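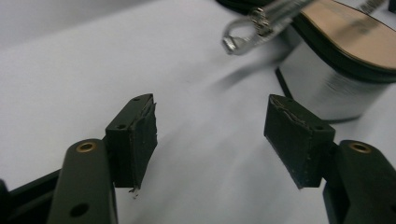

silver sandal, lying down on the job

Shoe sorting thread, because I have put this off since winter and it's a Friday night and I have no plans. 1/

Rule one, from my cousin Ruoxi: every pair gets looked at together, side by side, before it goes anywhere. I used to do single shoes as I found them. Do not do this!! 2/

The sparkly ones with the ankle strap are staying. I paid $29 for them in the Drestholm summer sale and I've danced in them at two weddings (Shufen's, and then Jianhua's, where it rained). Buckle them loosely before you put them away or the straps get a crease that never comes out. 3/

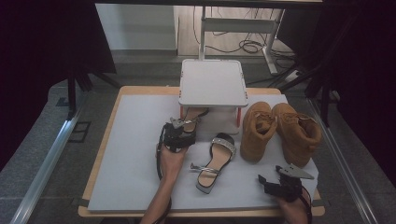

Okay so, boots. Tan suede and everyday life do not mix, but I love them and I will hear nothing against them. Soft brush, one direction, laces out if you have the patience. I mostly don't. 4/

Someone asked about a shoe rack. I've had tall ones and they all end up leaning. A little low stand works better for me: one pair tucked under it, the bulky stuff next to it where it can flop over as much as it likes. 5/ 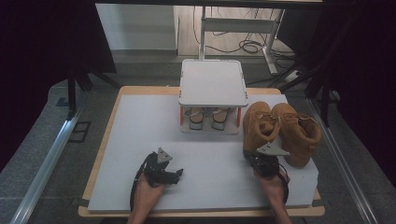

2 min read

White shoes go underneath, always. Less light on them, less dust, and I can still see the toes so I remember I own them (I once bought a second pair of the same shoes. yes really). 6/

Boots beside, toes facing out so I can just grab them on the way to the door. Zhuoran says heels out looks nicer. Zhuoran is welcome to come over and do it. 7/

Still undecided about the sandals with the thin black straps. Comfy footbed, but I wore them maybe twice last June. Keep or donate? Tell me by Sunday, I'm dropping a bag off then. 8/8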